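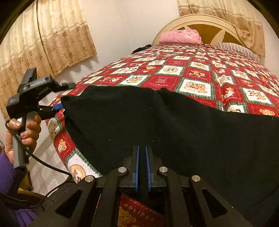
4. Lining Up Two Hands on One Cloth

By this point in the project I had a policy that could fold a towel on a clean table and fell apart on a bed. I spent a while blaming the network. The network was mostly fine, and the trouble was upstream, in the software that takes two separate recordings and turns them into one training episode. So this section is about Tretlow, our alignment and labeling tool, and about the small pile of decisions inside it that ended up mattering more than the model size.

4.1 Clocks

Each handheld gripper writes its own video and its own jaw width signal, and each one has its own idea of what time it is. In the first version of Tretlow I matched the two streams by file timestamp and moved on. Bad idea! For pushing a box this is good enough. For cloth, where one hand holds a corner while the other one goes looking for an edge, a small offset means the policy learns to let go before the second hand has anything in its jaws.

The current version runs in two passes. The first pass uses the timestamps to get close. The second looks for moments when one gripper shows up in the other one's view, pulls out the opening angle of the visible jaw, and slides that signal against the recorded jaw width until they agree. We call this the cross-view pass (I wanted a better name and never found one). It needs the other tool to be in view and open enough to measure, so it doesn't fire on every episode. When it doesn't, we keep the coarse match and mark the episode as weakly aligned. Out of 2575 bedroom episodes, 54 had to be thrown away completely, all of them because one stream had a gap in the middle.

4.2 Finding the fingers

The jaw angle estimate starts from the finger pads. They are blue, and I had assumed a plain color threshold would do. On our own finger pair it does, more or less, given that the pads sit in nearly the same spot in every image. The other hand is where it gets annoying. Take the view in Figure 4: the near fingers are big and easy, with a blue strip on each, while the far gripper gives you one small bright blue pad close to the end of its lower jaw, right next to the corner of a black cloth. The jaw is black too. So the one piece of the tool that stands out is tiny, and everything you'd like to use for the outline runs into the fabric.

Figure 4. View from one handheld gripper toward a second one, whose jaw touches the left end of a black cloth on a checkered quilt. Both tools have blue on the fingers. The cross-view pass uses views of this kind.

What worked was giving up on the outline. Ladura, our keypoint tracker, now predicts three points on the far tool - pad, hinge, handle top - and fits a simple planar linkage to them over a short window. If the pad is hidden, the window carries it for a few steps and then drops the estimate instead of guessing. I also mask out the near gripper before anything else runs. Its plates have big triangular cutouts, and whatever is behind them shows through, which an early Ladura happily treated as part of the world it should be tracking. We still use the region around the cutouts, but only for the optical flow in 4.3, where a bit of extra background helps.

4.3 Patterned bedding

Our pose tracking is visual, so you'd think a busy quilt would be a gift. Lots of corners, lots of contrast. The catch is that a checkered quilt repeats, and a tracker that loses its place for a moment can pick it up again one square over and feel very confident about it. We saw this in 11 episodes before I went looking for it on purpose, and I'd bet there were more that I had been reading as shaky hands.

The fix is boring. We run the tracker forward and backward in time and compare the two paths. A slip of one square shows up as a constant shift that starts at one moment, and the shift tends to be close to the spacing of the pattern. Tretlow flags it, masks out the bed, and reruns using whatever is left: headboard, curtains, wall edges. That second run is noisier but it doesn't jump. I tried blending the two and it made both worse, so now it's one or the other per segment.

A plain dark cloth on top of the quilt brings the opposite problem. There is almost nothing on it to track, and it moves when you pull it. We leave it out of pose tracking entirely, and its mask goes straight to the policy as an extra input channel.

4.4 What the policy gets

After all of this, each step in an episode has two poses, two jaw widths, two images, one cloth mask, and a confidence flag from the alignment. The policy itself, Flaro, is small and I won't spend much space on it here. It predicts both hands together. We did try the split version, with each hand predicting on its own and a shared goal, and that one liked to grab the same corner twice.

The confidence flag turned out to be the cheapest win in the whole pipeline. Weakly aligned episodes still train the reaching phase, where timing between hands barely matters, but their loss is switched off from first contact until both jaws are closed. Before I added that, I was choosing between dropping them and letting them teach bad handoffs.

All of the tuning in this section was done on a held-out set of 26 episodes that I went through by hand in Shiferaw, our viewer, scrubbing back and forth with both videos side by side. It's slow, and I know that set is small. I would still do it again before touching the learning rate. The thresholds for the slip check and the length of the linkage window came out of those sessions, and neither has changed since September.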